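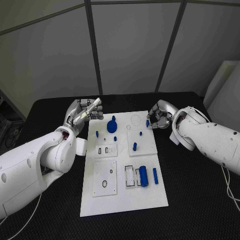 3章　ボードの据え付けと、部品の初期配置

さて、箱から出したTrotmontボードを机に置いて、青い部品を並べるところまでがこの章です。ネジ締めも配線もないので拍子抜けするかもしれませんが、私の経験では、あとから「なんだか合わない」と悩むときの原因はたいていこの章のどこかにあります。向きの目印としていちばん頼りになるのは黒い線で描かれた大きな丸で、手前から見て右上の方に来ていれば正解。そのとき左上の方には、つまみの立った厚い円盤（歯車みたいなあれです）が座っています。私は毎回この二つを見てから次に進みます。円盤だけで判断しないでくださいね。円盤は動かせますが、線は動きませんから！

3.1　始める前に

用意するものは少ないです。乾いた布、粘着の弱いテープ、それから付属の配置シート。配置シートは箱のふたの裏に挟まっていることが多く、見つからないという問い合わせをずいぶんもらいました。ふたを捨てる前に一度のぞいてみてください。

机は平らで、手で押してもきしまないものを。色は濃い方が楽です。私は黒い天板で使っていて、白い板のふちがくっきり見えるので、まっすぐ置けたかどうかがひと目で分かります。白い机しかないという方は、黒い画用紙を下に敷くだけでもずいぶん違いますよ（ただし紙がずれないように四隅を留めること）。

重さの話も少しだけ。部品を全部のせた状態で2,203グラム、部品を外したボード本体だけなら1,439グラムです。キッチンばかりで量ったときにこの数字から大きく外れていたら、部品が足りないか、底に緩衝材が貼りついたままかのどちらかを疑ってください。私は後者を二度やりました。

注意：部品をのせたままボードを持ち上げて運ばないでください。小さいペグは思った以上に簡単に転がり、机の下に入ると探すのがほんとうに大変です。

3.2　ボードを置く

手順1　机を乾いた布で拭きます。濡れた布で拭いた場合は、完全に乾くまで待ちます。

手順2　ボードの短い方の辺を両手で持ち、机の真ん中あたりに寝かせます。立てかけたり、傾斜台にのせたりはしません。

手順3　黒い線の大きな丸が右上の方に来る向きに回します。小さい丸はその左下です。二つの丸の位置関係まで見ておくと、上下を逆にする失敗が防げます。

手順4　四隅を順番に軽く押してみます。どこかがカタカタ言うようなら、裏返して底を確認してください。梱包のくずか、机のゴミのことが多いです。

手順5　手前の辺を机のへりと平行にそろえます。定規を当てるほどのことはなくて、正面に立って目で見て気にならなければ十分です。

手順6　位置が決まったら、ボードの角に沿って机の側にテープを貼り、目印にします。ボードの上には貼らないでください。線の上に糊が残ると、見た目以上に気になります。

メモ：テープの目印、面倒だと思うでしょう？　私も最初は飛ばしていました。でも掃除のたびに置き直すことになるので、結局いちばん時間を節約してくれたのがこのテープでした。Asvilleの作業場では、テープに日付と書いた人の頭文字を入れています。そこまでやるかどうかはお好みで。

3.3　白いプレートの確認

ボードの上には、一段高くなった白いプレートが四枚、田の字に近い並びで付いています。部品を並べる前に、この四枚が浮いていないかを見ておきましょう。

手順1　目の高さをボードの面まで下げて、横から眺めます。片側だけ高いプレートがあれば、その下に何か挟まっています。

手順2　一枚ずつ、指の腹で真上から押します。斜めに力をかけないこと。

手順3　細長い溝のあるプレートは、溝の中も見ます。白に白なので、白いくずが詰まっているととても見落としやすいです。懐中電灯を横から当てると影が出て、すぐ分かります。

注意：溝の掃除に針やドライバーの先を使わないでください。溝のふちに傷がつくと、ペグの入り方が変わってしまいます。私は柔らかい歯ブラシを一本、ボード専用にしています。エアダスターは、部品を並べる前ならどうぞ。並べたあとだと……まあ、想像のとおりです。
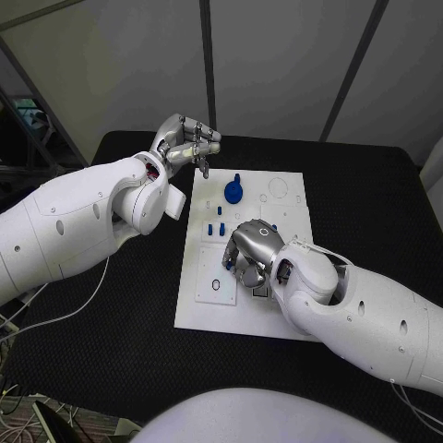 掃除まで済んだら、部品をいったん全部トレイに出します。箱から直接ボードに並べていくやり方もありますが、私はおすすめしません。途中で電話が鳴ったりすると、どこまで置いたのか分からなくなるからです（これも経験談です）。

3.4　青い部品を見分ける

部品はどれも青いので、慣れるまでは形だけが頼りです。呼び名は次のとおり。シートにも同じ名前で載っています。

円盤：厚みのある丸い部品で、上に短いつまみが立っています。

リング：ドーナツを小さくしたような、太めの輪です。穴に指先がかかるので、つまみ上げるのはいちばん楽です。

ペグ：小さな棒状の部品。いちばん数がまぎれやすいのがこれで、いちばんなくなるのもこれです。

予備：小袋に入っているペグが2本。配置シートの数には含まれていませんから、最初は開けずにしまっておいてください。

予備を先に開けてしまって「2本余りました」と連絡をくださる方がいます。大丈夫、余るのが正しいんです。袋に戻して、箱のふたの裏にでも貼っておきましょう。

メモ：以前Draneoのケースに入れて送っていた頃の箱では、小袋がケースの仕切りの下に入っています。仕切りは上に引けば外れます。

3.5　初期配置にする

いよいよ並べます。配置シートはボードの左に置くのが私の定番です。右利きの方は右手が動くので、シートが右にあると袖で引きずってしまうんですよね。左利きの方は逆にしてください。

手順1　配置シートの向きをボードに合わせます。シートにも大きな丸が印刷されているので、同じ角に来るように。ここで逆さまのまま始めると、最後まで全部逆さまになります。

手順2　いちばん大きい円盤から置きます。つまみを上にして、真上からそっと下ろします。大きいものを先にすると、あとの小さい部品を袖や手首で倒さずに済みます。

手順3　リングを置きます。輪のふちではなく内側に指をかけると、指がボードにぶつかりにくいです。

手順4　ペグを奥の列から手前に向かって立てます。手前からやると、奥に手を伸ばしたときに必ず一本は倒します。私だけではないはず！

手順5　溝のあるプレートにペグを並べるときは、一本ずつ、まっすぐ下ろします。二本まとめてつまみたくなりますが、ここはこらえてください。

手順6　きちんと入らないときは、押し込まずに一度抜きます。少し回してから、もう一度。三回やってもだめなら、その部品を脇によけて別のペグで試します。別のペグなら入るのか、どれでも入らないのかで、部品の側かプレートの側かが分かります。

手順7　最後に正面に立って、シートとボードを見比べます。上の段の左から右、下の段の左から右の順で目を動かすと抜けがありません。

注意：部品を線の上に置く課題では、線が隠れているかどうかではなく、線の外側がどの方向にも同じくらい見えているかで判断してください。隠れてしまえばいいと思って置くと、必ずどちらかに寄ります。
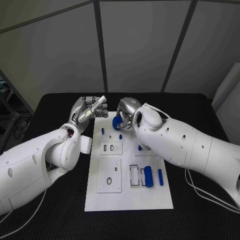

見比べがきちんとできたら、一枚写真を撮っておくことを強くおすすめします。真上からと、正面から少し見下ろした角度で一枚ずつ。文章で「左の上のペグがちょっと右に」なんて書いても、あとで読み返すと自分でも意味が分かりません。私のノートにはそういう謎の走り書きがいくつも残っています。

3.6　うまくいかないとき

ペグがまっすぐ立たない
まず底面を見てください。細かいくずがついていることがあります。拭いてもだめなら、机の傾きを疑います。ペグをボードの別の場所に立ててみて、同じ方向に傾くなら机のせいです。

円盤がかたつく
置いた場所の下に小さな部品が入り込んでいませんか。黒っぽい小さなかけらは白い面の上なら見つけやすいのですが、円盤の下に入ってしまうとお手上げなので、円盤を持ち上げて確認するのがいちばん早いです。

線が薄くなってきた
アルコールで拭いていませんか。乾いた布で足りない汚れには、水で湿らせて固く絞った布を使ってください。油性ペンでなぞり直すのはやめた方がいいです。線が太くなって、前の記録と比べられなくなります。

影で線が読みにくい
照明が正面からだと、立っている部品の影が手前に落ちてきます。照明を横に動かすか、左右から当てるようにすると落ち着きます。午後になると窓の光で急に見づらくなる部屋もあるので、カーテンを引くのも手です。

シートをなくした
Shboulの名前で配っている補充セットに、シートだけの封筒があります。届くまでのあいだは、初期配置の写真を印刷して代わりに使えます。だから写真を撮っておいてくださいと言ったんです（しつこくてすみません）。

3.7　片づけと保管

手順1　小さい部品から外します。並べるときと逆の順番で、手前のペグ、奥のペグ、リング、円盤。

手順2　部品をトレイに並べ、シートの部品表と合わせます。足りないときは、立ち上がる前に足元を見てください。踏みます。

手順3　ボードを乾いた布で拭き、プレートの溝に歯ブラシをかけます。

手順4　ボードを箱に寝かせて入れ、部品は別の袋でその横に。ボードの上に袋をのせると、長くしまっているあいだに面に跡がつくことがあります。

手順5　配置シートをふたの裏に戻します。

真夏の車の中や、冬に暖房の風が直接当たる棚は避けてください。うちでは八月に窓際へ出しっぱなしにして、ひやりとしたことがあります。毎日使うなら片づけずに布をかけておくだけでも構いませんが、その場合も次に使う前には3.5の手順7の見比べだけはやってください。布を外すときに倒れるペグは、だいたい奥の列です。

部品ごとの課題の進め方は4章にまとめてあります。初めての方は、リングを置き直すだけの課題から始めると手が慣れやすいと思います。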